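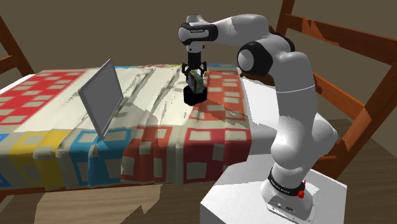

A simulated success rate should never be printed without the rules that produced it. I have read a lot of reports this year that say an arm completed a task in 60 of 100 trials, and most of them don't say what "completed" meant.

Take a box and an open cup. Does the box have to end up inside the cup, or is it enough that it was let go above the rim? If it leans out over the edge, is that a pass? Two teams can run the same scene with the same arm and report very different numbers, and both will believe they are right.

When Farner and Sirero compared results on their shared tasks, they found 4 different definitions of a finished placement. One counted a trial as done the moment the gripper opened. Another waited for everything to stop moving. Neither had written it down anywhere a reader could find it.

I would ask for very little. State the pass condition in one sentence. State how long the object must stay put. Say which parts of the scene change between trials and which stay fixed. An arm beside a bed with a patterned quilt is a harder test if the quilt and the objects vary, and an easy one if they never do. Publish the failed runs along with the good ones.

Some people at Ullo say this is too much paperwork for early work. I don't agree. Running 2,000 trials overnight costs them very little, and writing the page takes an hour. If a team can't fill in that page, its number isn't ready to be compared with anyone else's.

Journals and contest organizers could require it by June. I'd start with the pass condition.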